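# Fornley students teach a gripper to handle laundry, slowly

2023-10-09 - The after-school robotics club at Fornley has 11 members, one long table and a goal that has defeated better-funded groups: getting a machine to fold household laundry without somebody stepping in to fix it.

The club calls its project Skerneo. Since April the students have been recording themselves at work with hand-held grippers, picking up and moving cloth, and they plan to use the recordings to train a small robot arm to do the same. By last week they had 3,271 recordings saved. The arm has yet to fold anything.

Club adviser Kamrul Mollah, who teaches physics at the school, doesn't hide from that. "We have a lot of recordings and no folded towels," he said. "If parents ask me whether it works, I tell them no."

The school's own announcement was a good deal sunnier. It described Skerneo as "a robot that learns chores by watching teenagers," a line that has since been repeated in the district newsletter. At present the robot watches nothing. The recordings sit on a shared drive, 27 of every 100 have been thrown out for bad labels or dropped cloth, and the training program the students wrote in the summer has run start to finish only twice.

The money is modest. Vudier, a local appliance repair chain, paid for the grippers and the arm, and its name is on the club's shirts. A company spokesperson said Vudier was "thrilled to support the home of the future" but did not answer a question about whether it expects to see a working machine. The agreement with the school runs for one academic year.

A visit to a Thursday session suggested where the hours go. Students take turns, usually in pairs, one working with the cloth and the other keeping the log. A single pinch can take several tries. Thin cloth slides out, thick cloth bunches, and a piece lying on top of another piece tends to bring its neighbor along. The club argued for most of one meeting over whether a lift that drags a second item should be saved as a success or a failure. They settled on failure, which cost them a week of work.

The students are also split on how messy the piles should be. One group wants to stick to a single towel laid flat until the arm can manage that. The other says nobody's laundry looks like that at home, and has been mixing blankets and sheets in crumpled heaps. Mollah has let both carry on, which may be fair to the students but leaves the club with two half-sized sets of recordings in place of one.

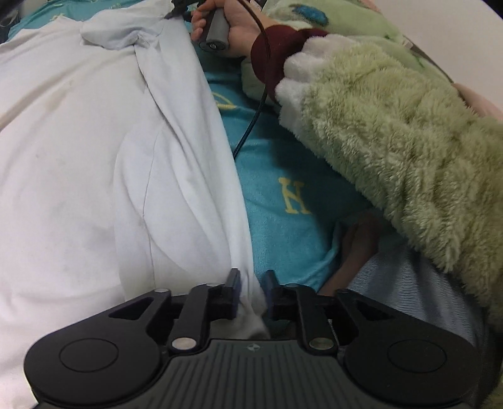 The next test is a public one. Skerneo is entered in the Bhattacharjee Cup, a regional contest for high school teams, in the household tasks category. Entries are given a basket with 7 items and a time limit, and judges take off points each time a student touches the cloth. Last year no team in that category finished the basket, and the winning entry was scored on two washcloths.

Mollah said the club would be happy with one towel. He would not put odds on it. Asked what happens to the recordings if the arm fails, he said they would be passed on to next year's members, along with the log and a list of what went wrong.

Several parents have asked whether the time might be better spent on a project that can be finished in a year. The school has not replied to them in writing. The club meets on Thursdays after the last bell, and visitors are asked to sign in at the front office.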